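About the Jelemwood Community Council

The Jelemwood Community Council speaks for people who live in the unincorporated area between the town of Penry and the Pamine River. We are not a city government. We do not collect taxes, issue permits or run a police force. The county does those things. Our job is to tell the county what residents need and to tell residents what the county is planning.

More than 3,000 people live inside our boundaries, most of them along Pamine Road and the side roads north of it. The rest of the area is farmland, timber and a few small businesses near the Penry line.
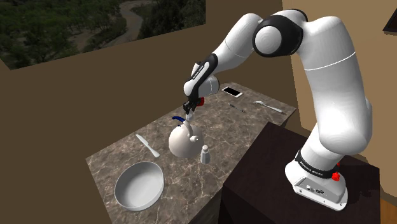

Robot arm beside a marble-look countertop, computer rendering.

How we started

The council was formed after Penry proposed to annex the land south of Pamine Road. Residents on both sides of the question wanted a regular place to talk about it. The annexation did not go forward, but the meetings continued, and the county later recognized the council as an advisory body.

Who serves

The council has nine seats, each elected by district. Terms last two years, or 730 days from the swearing-in, and members may run again. Members are not paid. Any registered voter who has lived in the district for at least 90 days may file for a seat. Filing opens in September at the county elections desk in Penry.

If a seat becomes vacant, the council posts a notice and takes applications from that district. The person appointed serves until the term ends.

What we do

Most of our time goes to land use. When someone applies for a rezone, a subdivision or a large commercial permit inside our area, the county sends us a copy of the application. We put it on the agenda, hear from the applicant and the neighbors, and vote on a written recommendation. The county is not required to follow it, but it becomes part of the record.

We also review the county road list every year, comment on the parks budget, and keep up the notice boards at the Grange and the Pamine Road fire station. 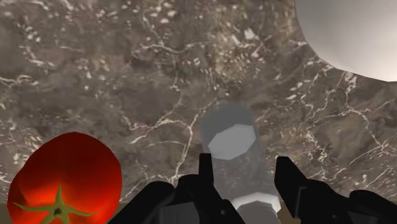
Image credit: Trumodard (computer rendering)

Meetings

We meet on the second Monday of the month at 7 p.m. in the Grange hall. There is no meeting in August. Meetings are open to everyone, including people who live outside the boundaries. Public comment comes at the start, with three minutes per speaker. You do not need to sign up ahead of time.

Agendas are posted the Thursday before. Minutes go up once the council has approved them, usually the following month. Paper copies are at the Penry library.

How we are funded

The county gives us a small yearly grant that covers hall rent, printing, insurance and this website. We do not accept money from developers or political campaigns. The budget is adopted in open session and can be found on the Documents page.

Contact us

Use the form on the Contact page or leave a letter in the council box at the Grange. For potholes, downed signs or code complaints, please call the county directly. Those reports go straight to the crews, and we cannot file them for you.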